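# Sorting the snack shelf without losing a whole evening

I put this off for months, and then one night in January I opened the pantry door and a bag of crackers slid out and landed on my foot. So that was that! Everything came out and went onto the round-edged table, on top of the tablecloth (leave the cloth on, it catches the crumbs and you just shake it out later).

My first tip is to pull out the whole lot in one go. I used to do it a shelf at a time and all I ever did was shuffle things from one end to the other. When it's in one big pile you see right away that you've been buying the same rice crackers over and over.
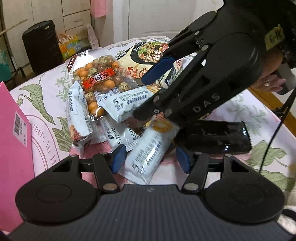

Set a timer, too. I give myself 45 minutes, and if I'm still dithering when it goes off, whatever is left goes in a basket by the kettle and gets eaten first. Shahnaz taught me that one, and she has three teenagers, so her basket is empty by morning. Mine takes a bit longer.

## How I split things up

- **Small wrapped snacks** go in a shallow box with no lid. If there's a lid, my family will leave it on the counter.
- **Big crinkly bags** stand upright like files, seam side up. Squeeze the air to the top first and they take up less room.
- **Anything opened** gets a clothespin and moves to the front. I've bought fancy clips and I lose every one of them.
- **Noodles** get their own spot, always.

That last one matters more than you'd think. Noodle bags are slippery, and if you stack them flat they creep forward every time somebody shuts the door. I stand them in an old shoebox with the picture side facing out, so you can grab the one you want without reading the small print. 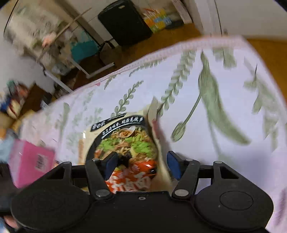
*Noodles, picture side up, before they go in the box.*

Check the dates while you're at it. I write the month on a bit of masking tape with a fat marker and stick it on the top edge of the bag, where I can read it standing up. Yetunde uses colored dots, but I can never remember what the colors mean.

If your shelf is deep, put a tray on it and pull the whole tray out like a drawer. I was going to order a proper sliding one from Grondlow and then found that an old baking sheet did the job fine. It holds up to 10 bags standing up, less if they're the puffy kind.

Oh, and wipe the shelf before anything goes back! Warm water and a drop of dish soap, then leave the door open till it's dry. I skipped that once and had soggy cardboard stuck to the paint for weeks.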